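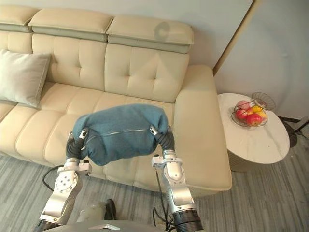 3 min read

Workshop notebook, Nov 20, 2022

Continued from the September pages, same project: paper reliefs for the wall piece at Cesness. The working title is still "Sediment Letters". I am not in love with it, but the people at Cesness have already put it in their program, so it stays.

The pulp from the reed was too long in the fiber again. I beat it for the whole morning and it still makes small knots when I pull the mold up. The knots are nice to look at when the sheet is flat, but when I press the sheet over a plaster form they tear exactly at the deepest point. I mixed in some cotton rag from the old bucket, maybe a third part, and this helped. The color gets paler with the cotton, more like dry bread. I have to decide if I accept it.

We pulled 13 sheets. The ones pulled last are better than the first ones, because the vat was thinner then and the hand gets slower. For whoever takes the vat after me: do not stir with the stick, it makes a current that goes in a circle and the fiber lies all in one direction. Use the open hand.

Size: I used methyl cellulose, the thick mix from the white jar. The gelatin from the refrigerator smelled wrong, please throw it away if you see it.
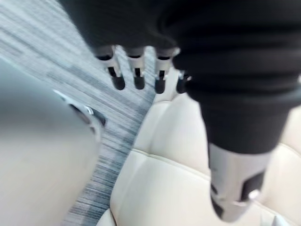

Ghaffari

About the pigments. I have two now which come from the ground at Nevberg, the yellow from the cut bank behind the quarry road and the grey one from the river. The yellow needs much more grinding. If I put it in the pulp directly it sinks, and then the back of the sheet is strong yellow and the front has almost nothing. At first I thought this was a mistake, and I wanted to correct it with retention agent. Then I hung one of them at a small distance from the wall and the yellow came back from the wall as a reflection, very weak, a warm edge around the paper. I like this more than anything I have planned. So no retention agent for the yellow. The grey can have it.

I write down here also the discussion we had at the table, before I forget it. The question was if it is honest to call such a work ecological. The reed is from here, the earth is from here, but the press is heated with electricity the whole day and the dryer runs in the night. One opinion was that the material carries the meaning and the public does not need the electricity bill. My opinion is different. I think a work about a place should be able to show what it took from the place, also the parts which are not beautiful. I do not want a big text on the wall about this. Maybe the consumption of the press can be stamped small on the back of each sheet, with the same ink as the sheet number. Then it is there for the person who takes the work down from the wall, and for the one who buys it. We did not agree, and I think we do not have to agree before the next meeting.

Read again the catalog essay from the Elell show. The part about patience of the viewer is good. The part about "raw nature" I crossed out, there is nothing raw in reed that was planted to clean a canal.

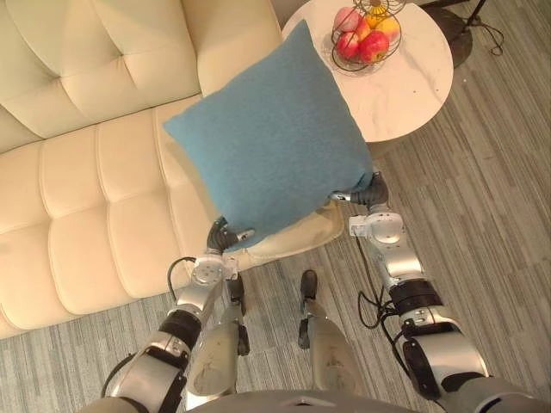 Now the relief forms, which are the real problem of this week. The plaster forms I made in September have edges that are too hard, so each hollow looks as if it was cut with a knife and the paper has a line around it like a cookie. I softened one form with a wet sponge and the result is better, but now it is flat under the ceiling light and one sees nothing. What I want is closer to the tufted leather of the cream sofa in the photo: the light stays on the curve of each tuft and the dark lies in the channels between them, and it is all one pale color. The depth should come from this. So the form must swell in the middle and go down slowly to the seam, and the seam itself can be narrow. I will build the next one from clay and not carve it from a block. Clay first, then plaster over it, then shellac. The sheet must go on when it is still heavy with water, and I press with the sponge from the center to the outside.

Drying: two days under the felt, without the fan. With the fan the corners lift.

Lighting at Cesness: I wrote to ask if the lamps can come from the side, low. They have a rail only on the ceiling. Around 3 meters of height, they say, which is not so bad if the lamps stand very close to the wall. I have to try it here with the clamp lamp on the ladder.

To do:
clay from the store, the white one without grog
wash the felts, the grey pigment is in them
new blade for the deckle side that has the splinter
send test sheet to Cesness, one yellow, flat, in the hard folder
ask about the stamp for the backs, rubber or metal

The vat is covered and the pulp can stay until tomorrow. Please do not add water to it.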